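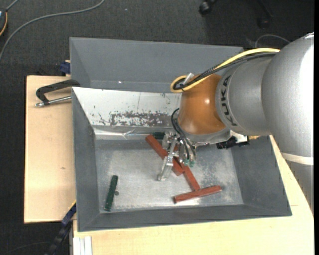 A KUKA arm lowering its gripper into a metal bin.

Irkdale Games Fair, reviewed from the queue for the car park

June 10, 2025

The Irkdale Games Fair fills one exhibition hall, one corridor and, when the rain holds off, a strip of tarmac behind the kitchens. I go every year. Every year I tell myself I'm going to look and not to buy, and every year I come home with a carrier bag and a story for my bank.

Tickets were £5 on the door, up from free, and for that you got a wristband and a map. The map had been drawn before the stands were moved. I followed it faithfully to the Tremblay stand and found myself in a cloakroom.

The doors opened late. The queue took this well, being mostly people who have stood outside shops at midnight for a console and regard a delay as part of the hobby. A man behind me finished an entire dungeon on his handheld, put it away, took it out again and started another.

Once inside, most of the crowd went straight to Kirari, and so did I. Kirari make small, pretty platform games in which something round gets lost and has to be helped home. The new one has a lantern in it. You carry the lantern through a drowned village, and the light decides which ledges are there and which aren't, so half the puzzles are solved by turning round and walking into the dark. I played for as long as the stand would let me and fell in the water a great deal. The controls are slightly floaty, as they were in the last one, and the staff have learned to say "deliberate" before you've got your mouth open.

It's due in December on everything with a plug. There was no price. I asked twice, in different accents.

Tremblay had the biggest stand and the longest wait. Their racing game has 139 cars, a number printed on the wall, the floor, the lanyards and a cake. You could drive four of them. The one I picked handled beautifully up to the first corner, where I discovered that the demo had damage switched on. I did the remaining laps with the bonnet up. There's a good game in there, I think, with proper weight to the braking and a rain effect that had me leaning forward to find the wiper button. There is also a shop in there. It opened by itself after my race and offered me a different colour of wheel.

The menus want work too. Getting from the results screen back to the track took more steps than my route from the station, and at one point it asked me to agree to something in French.

Lunch was a jacket potato, eaten standing up next to a fighting game tournament. I'd recommend this to anyone. I don't follow fighting games and couldn't tell you the rules, but the final went to the last round and a whole row of teenagers made a noise like a bus braking. The winner got a controller. The runner-up got the same controller, in a worse box.

The afternoon belonged to the retro corridor, where the carrier bag comes in. Beltedix sell second-hand games from long plastic crates, sorted by a system I've never cracked. Football titles are together. Everything beginning with "Super" is together. After that you're on your own. Their online shop is tidy and reasonable, and the fair stand is neither, but the fair stand is where the bargains are, usually under something sticky.

Things I bought:
A kart racer I already own, because this one had the manual.
A fishing game with a cracked case and a perfect disc.
A quiz game in which the most recent pop question is older than the person who sold it to me.
A memory card, contents unknown. It turned out to hold someone's football save, 51 matches unbeaten. I haven't had the heart to delete it.

Things I didn't buy: a boxed role-playing game for £300, kept in a glass cabinet with its own little lamp. I visited it three times. On the third visit somebody else was visiting it too, and we nodded, as you would in a chapel.

The small developers were at the far end, beyond the toilets, where small developers are always put. It was the best part of the day. I played a game about running a failing ferry company, which was funnier than it had any right to be, and one about sorting post during a thunderstorm, which I was bad at in a way that felt personal. The ferry game has a demo out now. It lasts one working week of ferry time, at the end of which I had no passengers and a court date.

A few practical points if you're thinking of going next time. Take cash, as half the corridor still writes receipts by hand and the one card reader was being passed between tables like a collection plate. Do the big stands first or right at the end; in between, you'll mostly be looking at rucksacks. The seating is eight chairs, all of them occupied by dads. Bring water. The hall gets warm, and the machine by the entrance had sold out of everything except a blackcurrant drink that I suspect has been there since the first fair.

Parking is free and the reason is that you can't leave. I sat in the car park long enough to read the kart racer manual cover to cover, including the warranty. It expired some time ago. Page nine has a tip about drifting that I'd never known, and I got home, plugged the old machine in and tried it before I'd taken my coat off.

It works on the left-hand bends. I'm still going into the lake on the others.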